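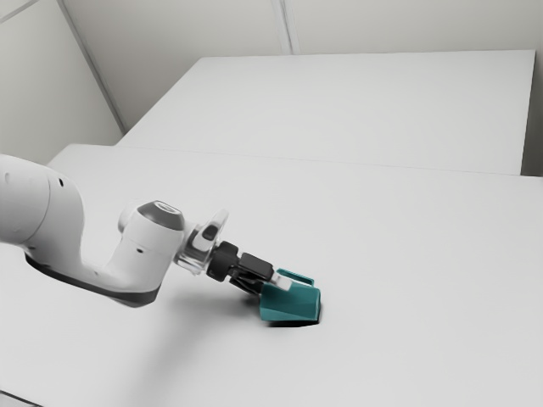 Braço branco, caneca azul-esverdeada, mesa cinza. Render.

10 Oct 2019

Post rápido porque tenho de sair daqui a pouco. Vi ontem Katayama, o filme novo da Mererid Lougher. 176 minutos! Cheguei atrasado, perdi os trailers, sentei na segunda fila com o pescoço torto.

É ficção científica daquelas lentas. Uma estação de chuva artificial, quatro funcionários, um deles (o Sudheer Rai, ótimo) começa a ouvir previsões do tempo de uma cidade que já não existe. E pronto, é isso durante quase 100 minutos. Depois muda tudo e não vou contar.

O que gostei: o som. A cena do elevador. A Dede Kyei a discutir com o chefe sem levantar a voz uma única vez.

O que não gostei: o final explicadinho demais, parece que o estúdio pediu. E a música nos créditos, meu deus.

Muita gente compara com Brokden, que tambem é dela. Não acho. Brokden era mais frio, mais curto, e eu dormi nas 2 vezes que tentei ver.

Em setembro falaram em versão para streaming cortada em episodios. Espero que não. Vejam no cinema, levem casaco, o ar condicionado tava no máximo.

Amanhã respondo aos comentários do post anterior.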